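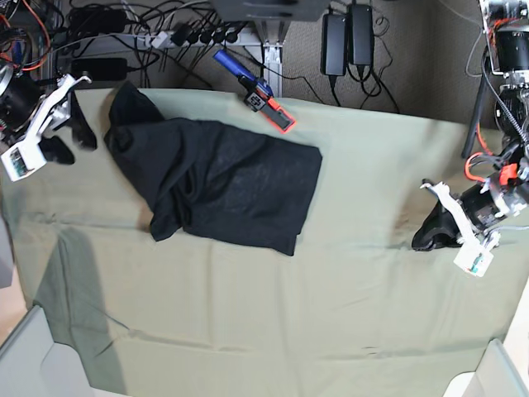 A black garment, partly bunched, on a table covered with green cloth

Clothes folding is the household and trade practice of laying a garment flat and doubling it over itself so that it can be stacked, stored or packed. It is usually the last stage of doing the laundry, after drying and, where wanted, ironing. The term covers shirts, T-shirts, trousers and small items such as socks, and overlaps with the folding of towels and bed linen.

Surface

Folding can be done on a bed, a table, an ironing board or the lap. Shops and commercial laundries mostly use a table at waist height, often with a cloth laid over the top. A cloth gives a little grip, so the underside of the garment stays in place while the upper layer is moved. On bare polished wood or plastic a light garment tends to slide. A plain colour that contrasts with the clothing makes hems and sleeves easier to find, and dark clothes in particular are often folded on a paler ground.

Flattening

A garment that comes out of a basket or dryer is generally crumpled, with sleeves turned in and one side caught under the other. The first step is to open it out. The usual way is to find two points that belong together, such as the shoulders or the two ends of the hem, and to lift and shake the garment from there. Where there is no room to shake it, the cloth is pulled outwards a little at a time from the bunched side, and the remaining wrinkles are smoothed by hand towards the edges.

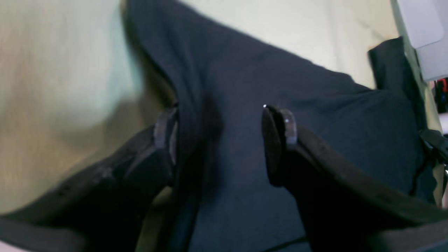 Thick folds are dealt with before thin ones. A deep crease running down the body of a garment usually means that a layer is doubled underneath, and smoothing the top will not remove it. The fabric has to be taken hold of on one side of the crease and drawn away from it. Pinching a single layer is harder than it sounds with soft material, and beginners often pick up front and back together.

Dark fabrics

Black and navy clothes are slower to sort and fold than light ones. Seams, labels and necklines show up poorly against the body of the garment, and the two colours are easily confused under yellow lighting. Laundries that handle uniforms commonly sort dark items beside a window or under a white lamp. Lint is also more visible on them.

Common methods

In the thirds method the garment is laid face down, each side is brought in towards the middle with its sleeve turned back, and the body is folded up from the hem once or twice. The result is a rectangle with the neckline showing.

The half fold is quicker. The garment is doubled lengthways with the sleeves together, then folded across. It leaves a crease down the front and is mostly used for nightwear and work clothes.

Rolling is preferred for luggage and narrow drawers. Knitted T-shirts roll well, while stiff cotton shirts do not.

A regional variant, the Bekinstead fold, is described in Akash Mittal's handbook The Linen Room, published by Gonley. The hem is turned inside out by a hand's width at the start and pulled back over the finished bundle - a form of pocket that holds it closed. Mittal gives 96 folds in all, 5 of them for T-shirts.

See also
Ironing
Laundry
Linen cupboard
Wardrobe

Page last edited 11/10/18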